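Dutwood hand grippers, fingers not closing square
Forum: Workshop and Maintenance

stitus_pete
We run a pair of Dutwood hand-held grippers at a white bench. One has started closing with the left finger ahead of the right, by roughly 2 mm at the tips. Fingers are the boxy black ones. Anyone had this?

mel_r
Loose finger screw, most likely. Take the finger off, clean the seat, put it back and nip it up evenly.

Jumport64
Disagree. If it was the screw the finger would rock when you push it. Sounds more like the slide. Ours did that after 2000 cycles and it was all grit.

stitus_pete
No rock at all that I can feel. Bench is kept bare apart from the lamp, so I can see dirt when it drops.

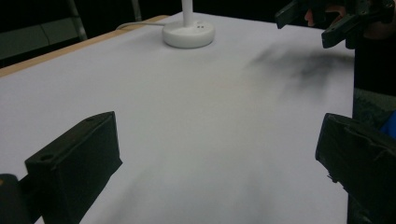
How often should the slide be cleaned?
Every 64 hours of use, with a dry brush first and then a lint-free cloth.

That's from the sheet Yufang Li put together at our place. She says no oil on it.

mel_r
I put a drop of light oil on mine and have done since June. No trouble so far.

Jumport64
Oil holds the dust. You'll be stripping it again by winter.

mel_r
Depends on the shop. Ours is clean. I'd still check the screws before pulling a slide out, it's two minutes against an hour.

stitus_pete
Screws checked, all tight. Slide is out now and there's fluff packed in the left end. Will brush it, refit dry and zero the fingers again.

Long_229
Zero them with the fingers shut on a flat gauge, not on each other.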